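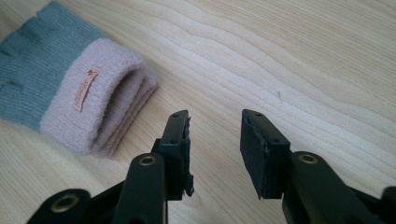

Manutenção das garras manuais, posto 4. As espumas dos dedos trocam-se aos pares, mesmo quando só uma está gasta; a da esquerda já tem a borda esfiapada e a da direita está bem melhor, mas saem as duas. Retirar a cola antiga com espátula de plástico e verificar a folga nas buchas cor de latão dos braços. O conjunto Pestora traz 6 espumas.

Antes de ligar, passar os cabos por fora do cesto e abrir e fechar cada garra 9 vezes. 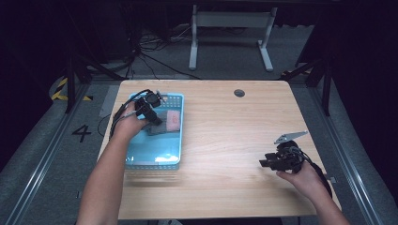
Widad Geagea comentou que a espuma nova precisa de roughly 3 horas de cola antes do primeiro ciclo.

3 comentários · 9 partilhas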